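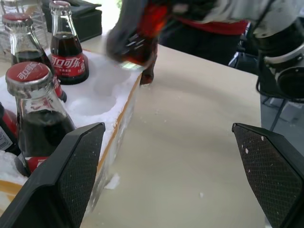
Thijs Verhoeven perguntou se aquilo aguentava um dia inteiro de porta aberta sem alguém a carregar no botão de paragem, porque na Maltgate o que os preocupa são as oito horas seguidas e uma garrafa bem agarrada não lhes diz grande coisa. Respondi que não sabia. Continuo sem saber, mas ficam as notas.

Abril, dia aberto na Andico. Ligámos às 8h40, primeiras visitas às 10h. Passaram 62 pessoas até à hora do almoço, segundo a folha da entrada. À tarde já não havia folha.

Tarefa: garrafas de vidro, dois braços, mesa bege do costume. Duas montagens, a caixa com gelo e o suporte de esferovite. Na do gelo, um braço tira a garrafa e o outro fica perto à espera. Na do esferovite as garrafas estão encaixadas e a pega tem de ser quase vertical, senão os dedos raspam no bordo.

Gelo. O problema é o mesmo de sempre: a garrafa não fica onde ficou da última vez. O gelo cede, ela inclina, e a posição que o Mirix calculou antes de o braço arrancar já não serve quando os dedos chegam. Pusemos uma segunda leitura com o pulso parado a 335 mm da mesa, antes da descida. Custa tempo e do lado do público nota-se a pausa, um senhor perguntou se tinha encravado. Deixei ficar a pausa.

A força de aperto ficou no valor que trazíamos dos ensaios. De manhã subi um degrau, não gostei do som no vidro, voltei atrás. A textura em losangos dos dedos agarra bem no gargalo. Falta ver com calma se perde aderência com água no meio, hoje não houve ocasião de medir, só impressões. Quem pegar nisto a seguir, por favor limpe as faces internas entre séries e escreva quando limpou. Eu esqueci-me de escrever.

Pesquisar no caderno Introduza um termo OK

Esferovite. O suporte já vinha gasto. Está lascado nos bordos e larga migalhas para a mesa, e há migalhas agarradas aos dedos também. Não vi efeito na pega mas incomoda-me na visão: pontos brancos numa mesa clara não são grave, pontos brancos em cima do rótulo já podem ser. Pedir à Smits um suporte em material mais duro com o mesmo passo entre alvéolos. Se vier com outro passo temos de refazer as posições todas e prefiro ficar com este. 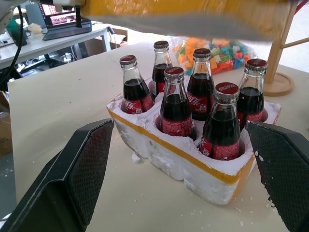
Suporte de esferovite com as seis garrafas, vista do pulso.

Três coisas a mudar na célula antes da próxima visita:

- Tirar da mesa o que não é da tarefa. O saco dos blocos de brincar e o suporte de madeira estavam lá atrás do esferovite e apareceram nas imagens do pulso. O segmentador não se enganou que eu tenha visto, mas não quero depender disso.
- Marcar no chão a distância do público. As pessoas chegam-se, é natural, e quem está de roupa vermelha do outro lado da mesa fica com a cor dos rótulos e das cápsulas. Fazer um teste só a isto, com alguém de casaco vermelho a passar atrás.
- O portátil fica na secretária branca. Alguém sugeriu levá-lo para a mesa para as visitas verem o ecrã. Não, os braços passam por cima.

Perguntas que fizeram mais vezes, para termos resposta pronta: quanto tempo leva a ensinar uma garrafa nova, se parte vidro, se dá para latas. À primeira respondi com o tempo da última sessão de treino e avisei que depende muito de quem demonstra. À segunda disse que não partimos nenhuma hoje. Latas ainda não experimentámos com estes dedos.

O Thijs voltou às 15h20 e ficou a ver a montagem do gelo durante uns ciclos - sem dizer nada - e depois quis saber o que acontece quando a caixa está quase vazia e as garrafas que restam andam à solta. Boa pergunta. Temos poucas demonstrações assim, quase todas começam com a caixa cheia. Gravar uma série a partir de caixa meio vazia, e outra com garrafas enterradas até ao rótulo ou mais.

Da parte da Maltgate, ficou combinado mandarem-nos o desenho da caixa deles. Sem isso não vale a pena discutir tempos de ciclo. Eles falam em 2 células lado a lado, eu para já só me comprometo com uma.

Desligado às 17h50. Garra direita com folga ligeira no parafuso exterior, apertei à mão, verificar com a chave dinamométrica. Registos copiados para a pasta de abril, ainda por etiquetar.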